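How I set tire pressures on a track day
21 August 2022

I got back from Proltberg last night with sunburned ears and a car that finally felt the same in the last session as it did in the first, so I'm writing this down while I still remember it. I drive a small front-wheel-drive hatchback on road tires (Fureos, nothing fancy), and for my first few track days I did what most people do, which was pump everything up to the number on the door sticker and go. By lap four the front end felt like it was on marbles!

What you'll need

A decent gauge with a bleed button. Mine's a Drestetti and I love it, but any gauge will do as long as you use the same one all day. You'll also want a small pump, a notebook, a pencil (pens quit on me when it's cold) and a pair of thin gloves, as wheels get seriously hot.

Step 1: Start cold

Check all four tires before you've driven anywhere, in the shade if you can find some. If you drove to the circuit, give the car at least 45 minutes to sit. I start at 29 psi in the front and a touch more in the rear. Your car will want something different, so ask somebody in the paddock who runs the same model. People love being asked, and you may have trouble getting away again.

Write down the four numbers and the weather.

Step 2: Do a short first run

One easy lap, three or four at a proper pace, and then straight back in. Skip the long cool-down lap this one time if the organizers allow it (check at the briefing, some don't), or the tires will lose heat before you get to them. Don't pull the handbrake when you park. Leave it in gear and chock a wheel.

Step 3: Measure hot, and be quick

Go to the tire that works hardest first. Proltberg is mostly right-handers, so for me that's the front left, especially after the long one at Ramalho where I turn in at 100 mph and just sort of hang on. Then the other front, then the rears. Same order every time, so the readings compare.

Step 4: Bleed down to your target

Let out a little air, measure, and do it again until you hit your hot number. The tire maker may publish a range, and if so stay inside it. Fronts pushing wide? I drop them by one pound and see. If the shoulders of the tire are getting chewed up, I've gone too low and I put some back.

Change one end of the car at a time. I broke this rule in the morning and spent a whole session with no idea what had helped.

Step 5: Check again after lunch

The track was much warmer by two o'clock and my fronts had crept up again, so out came the gauge. Same thing if it rains, except now you'll probably be adding air.

Step 6: Pump them back up before you go home

Please don't forget this one. You've been bleeding hot tires all day, and once they cool off they'll be well below what you need for the highway.

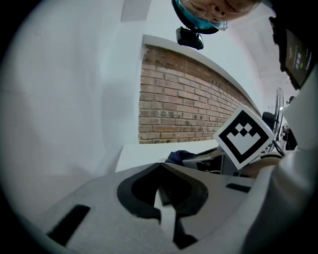
I do mine at the circuit, top them up to the door sticker, and then check once more at home the next morning before I drive anywhere.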